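Notebook > Seka > Bimanual sim > Planner

February 22, 2023
by the Clambridge bench

Carried on with the sorting task, two trays and one cylinder. Planner rewrite merged this morning, old one kept on a branch in case.

Main trouble still arm choice. Cost was joint travel only, so left arm kept being picked for things on the right half, then reaching over. Added a term for gripper-to-object distance at start. Weight 0.4, guessed, needs a proper sweep.

Batch of 369 seeds overnight on Mansilla, 216 planned first go. Nearly all the rest time out in the IK call, not in the search. Cap is 3000 iterations, raising it only makes the failures slower. Suspect the wrist limits in the config, they dont match the datasheet. Check tommorow.

Colour matching: the rule reads the object label and ignores the render, so it will pass whatever perception does. Fine for planner tests, must be swapped out before the May runs.

Seed 208 is the one to debug with, repeats every time. Right arm gets the cylinder, left arm ought to park well clear of the trays before any carry starts. Need a park pose in the config, then rerun 208 alone before the full batch.
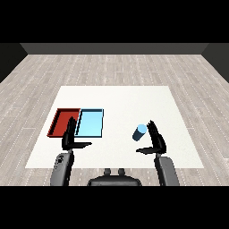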